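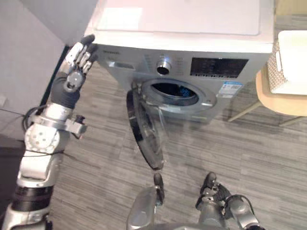 Ruby-Lee Te Moana
Home care editor, Wirngate

We use cookies to remember your settings. Accept | Manage

Keeping a front loader fresh

In my first apartment I closed the washer door after every load, as my mother did with her old top loader. By May the towels had a smell like a wet basement. Now I leave the door open for 2 hours after the last wash, and on Sunday the whole night.

The rubber gasket needs the most attention. Pull the fold toward you with one finger and wipe inside with an old cotton cloth. I find hair there, sometimes a coin. Go all the way to the bottom, where the water likes to stay.

The glass of the door gets a gray film from detergent. Warm water with a little white vinegar takes it off, then dry it with a towel. Please do not put vinegar on the rubber every week, it can make it hard with time.

Before you start an empty hot cycle, look into the drum with a flashlight. A dark sock is very easy to miss in a dark drum, and I have cooked two of them this way.

On most machines the detergent drawer comes out if you press the small tab at the back. Wash it in the sink with a toothbrush, and brush also the space where it slides in. If you use less powder, you will do this job less often.

For the knob and the display use only a damp cloth, with the machine switched off. Never spray directly on the buttons.

716 shares | 380 comments

Related
Softener or no softener for towels?
How to level a washer that walks
Drying sheets in a small room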